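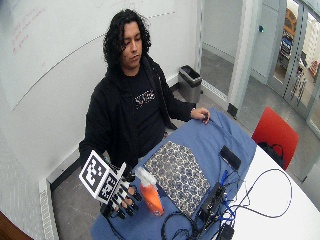
Skosier Tenants' Repair Fund: report to Avara on the second grant period

The grant covered 85 home visits and we completed all of them by the end of October. Most of the work was small: door closers, bathroom fans, window seals, and mold treatment in the ground floor units on the Virow side.

Spending was on plan except for fans. The model we budgeted for was discontinued and the replacement cost more, which put us $1675 over on that line. We covered it from the paint line, where Szekeres gave us a trade discount.

Three units still have damp coming through the outside wall. Cleaning and repainting will not fix those, and we have passed them to the landlord with moisture readings. We have a reply on one.

Six tenants asked for a second visit. Four have been done and two are booked.

For the next period we ask to move the unspent travel money into materials. The revised budget is attached. Questions can go to Ourania Christodoulou at the repair office.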